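Most of the talk about automation at work is about who loses a job and when. I have spent enough years in laundries and linen rooms to think that question gets asked too late. By the time a machine goes in on the floor, a lot of smaller decisions have already been made about what the work is, who knows how to do it, and what that knowledge is worth.

I worked at Wumach, a commercial laundry with 37 people on the folding side when I started. Sheets were already done by machine. Towels were not. A sheet is big and flat and a feeder can grab it by the corners. A towel is thick, it stretches differently depending on how old it is, and it comes out of the dryer in a lump. So towels stayed with us, and towels were considered the bad job. The pay was the lowest in the building.

In January the company told us it was looking at a towel system from a supplier called Pastatix. The supplier had a demonstration site in Riihimäki, and the managers came back impressed. What impressed them was a machine that could do, slowly, the work they had been paying the least for. I don't say that to be bitter. I think it is the main fact about this kind of automation, and it should change how we set wages before the machines arrive as well as after.

To get a machine to fold, people have to fold first, over and over, with tools that record how it is done. Laltumora, a small firm that prepares this sort of training material, does it in an ordinary office with tables and chairs. A person holds a gripper in each hand and works the cloth with yellow fingertips in place of their own fingers. 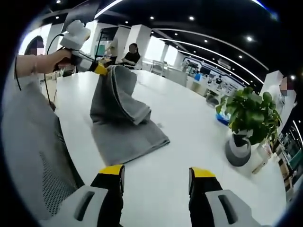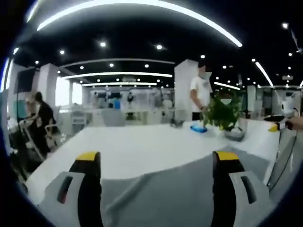
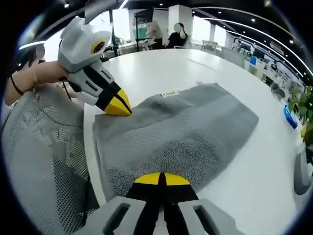 Will a machine that folds towels put towel folders out of work?

At a big plant, some of them, over several years. At a small one the machine will probably cost too much for a long time, and the change people notice first will be a different mix of tasks: less folding, more loading, sorting and clearing jams.

That different mix is where I think the attention should go. When our sheet line was put in, the company said it would free people up for better work. For two of us it did. They learned to run and maintain the line and got a raise. Everyone else got the same pay and a faster pace, with the feeder setting the speed. You could no longer stop to straighten your back when you needed to. You stopped when the machine did. Injuries to the shoulder went down and complaints about wrists went up. I would call that an even trade at best, and it was sold as a gift.

There is another side to it. Folding towels for an eight-hour shift is hard on the body and dull, and I never met a coworker who hoped their kids would do it. If a machine can take the worst of it, I am for the machine. I don't believe in keeping a job alive because it exists. I believe the people doing it should get something when it goes.

I also think the recording work deserves more respect than it gets. Folding with grippers is slower than folding with your hands. You can't feel the edge of the cloth, so you have to find it with your eyes. Anyone who has done the job for years has habits that would be useful there: pinch close to the hem, let the weight of the towel do the pulling, smooth from the fold outward. If those habits end up in a product, the people who had them should be paid as skilled workers for showing them. At the moment this is mostly treated as temporary work that anyone can walk in and do.

My own proposal is modest. A company that plans to automate a task should tell the people doing it 5 months before it signs anything. It should offer them the training and recording work first, at a higher rate than the floor pays. And it should put in writing who sets the pace of the new line, and how a worker can slow it down.

Wumach did none of this in January. The contract hasn't been signed yet, so there is still time to do at least the last part. Pace is the item I would fight for if I were still on the floor, ahead of the raise.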